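Cloltetti Puts Two Robot Arms on the Sorting Table and Keeps the People

GALLSIDE, February – Cloltetti, the commercial laundry that washes for hotels, gyms and a good share of the restaurants in Gallside, said this month that it has begun handing part of its small-cloth sorting to a pair of robotic arms. The arms do not get tired, do not talk over the radio and have so far shown no interest in the parking situation.

The system was put together with Etby, a local automation shop, and is used on what the laundry calls smalls: napkins, cleaning cloths, hand towels and the other items that come in mixed and have to leave unmixed. Sorting smalls has long been the job new hires get first and ask to be moved off soonest. Under the old schedule, a sorter could spend a full shift at it. Under the new one, no one at Cloltetti sorts by hand for more than two hours at a stretch, and the company has put that in writing.

"People asked me if the robots were coming for their jobs," said Seul-gi Seok, operations manager at Cloltetti. "I told them to go watch one pick up a napkin. They came back a lot calmer, and a few of them came back with advice for it."

The advice is now part of somebody's job description. Two sorters have moved into a new position called cell lead, which pays more than sorting and comes with a chair. Cell leads choose the practice cloths, set out the bins, watch the arms work and write down what went wrong in words an engineer can use. Early notes included "let go too soon," "let go too late" and "did not let go." Etby says it has found all three helpful.
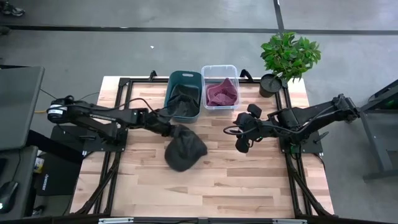 The left arm grips a dark gray cloth at the sorting table, with the two bins at the back.

Work at the table is done in sets of 50 picks, after which the cell lead resets the cloths and the arms start over. Cloltetti will ask for 1,000 picks in a row without a person stepping in before the system is allowed anywhere near a customer's order. It has not reached that number. The company would like it noted that its human sorters have never been asked to meet the same standard, and that several of them have pointed this out.

Cloth is a hard thing for a machine to handle. A box has corners and keeps them. A napkin has corners too, but it hides them, and it will be a different shape by the time the arm gets there. For that reason the laundry has held on to all 14 of its sorting staff, who will go on handling heavy stains, torn pieces and anything that arrives with a fork in it.

Staff reaction has been mixed in the usual way. The written agreement on hours was well received. The first name picked for the system, chosen by management, was not, and has been dropped. A request that the arms also be made to attend the morning safety meeting is under review.

"I didn't want a press release that says everyone is thrilled," Seok said. "Some are, some aren't, and one guy wants to know who gets the blame when a gym towel turns up at a steakhouse. For now it's me."

Cloltetti plans to offer cell lead training to any sorter who wants it, on paid time. If the arms pass their test, a second table will go into the company's Oltmanns building, where the sorting room is bigger and the coffee is said to be better.

About Cloltetti
Cloltetti is a family-owned commercial laundry with plants in Gallside and at the Oltmanns building across the river. It employs 200 people and washes things that other people would prefer not to.

Press contact
Seul-gi Seok, Operations, Cloltetti, Gallside. Visits to the sorting room can be arranged in advance. Closed-toe shoes are required.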